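Flevemex – Toledo workshop, break area
Monthly check of the two-arm robot, August
Checked by: Nam-gil Noh. Present: Kelly Arruda, Ihor Kushnir

1. Stop button can be reached from both sides of the table – OK
2. Speed limit with people near, 120 mm per second – OK
3. Finger surfaces clean, no sharp places – OK
Comment: Ihor wiped them before the start.
4. Holding of flat panels – OK WITH REMARK
Comment: the grip is good, but a big panel hides the fingers from the person who supervises. Please stand at the side.
5. Holding of cups – OK
Comment: one cup at a time, still valid.

Views from the simulator for items 4 and 5:
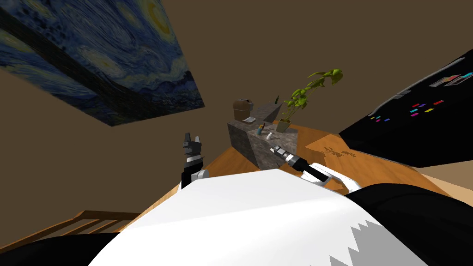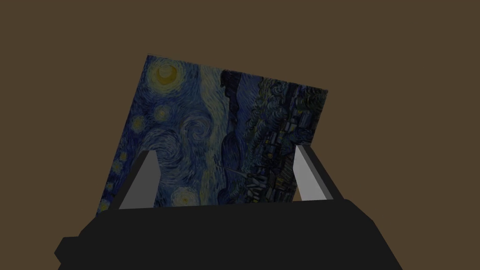
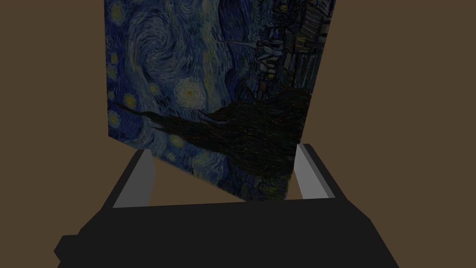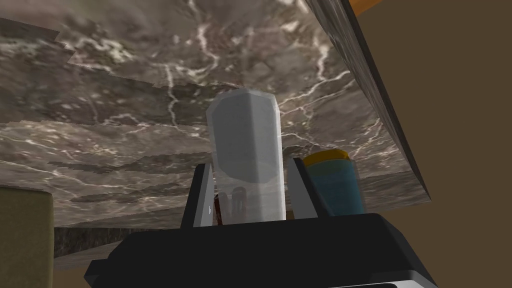
Simulator images: Flevemex / Putetti

6. Staff instructed – NOT COMPLETE
Comment: 14 persons have signed, 8 are missing, mostly from the evening shift. Roxana Buzatu will speak with them.
7. Changed duties written down – NOT COMPLETE
Comment: Kelly was clearing the tables herself until June. Now she watches the robot and fills in the log, but her job sheet says still "clearing". She asks also who is responsible if a cup breaks. I could not answer this – question goes to Cayetano Prieto.
8. Rest from screen work – REMARK
Comment: two colleagues told me that watching makes them more tired than carrying. I recommend to change places every hour.

Next check: September, same list. Form 169.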